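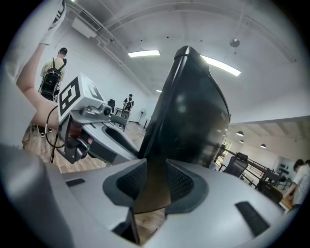

From: Soudabeh Shojaei
To: druris-users
Subject: Re: Index rebuild stalls after upgrade
Date: 31/01/2023

Arsalan Jadoon wrote:
> After moving to the new release, the nightly rebuild stops
> at the merge step and holds its lock until I kill it.
> The old version finished in 21 minutes on the same data.
> Is there a setting I missed?

Arsalan,

Check merge_batch first. The old default was 500 records. The new one is unlimited, so the merge tries to load the whole segment before it writes anything. On a server with 16 GB of memory that means swapping, and from the outside it looks like a stall.

Put this in the site config, not the user config – the user file is read too late:

merge_batch = 500
merge_workers = 2

Then remove the stale lock file by hand and restart the rebuild from the beginning. Resuming a half-merged segment leaves duplicate keys, and the check command does not report them.

If it still hangs, please post the last part of the merge log and the output of the status command while it is stuck. Farzana had a similar case in June that came down to file locking on a network mount, so mention whether your index is on local disk.

Soudabeh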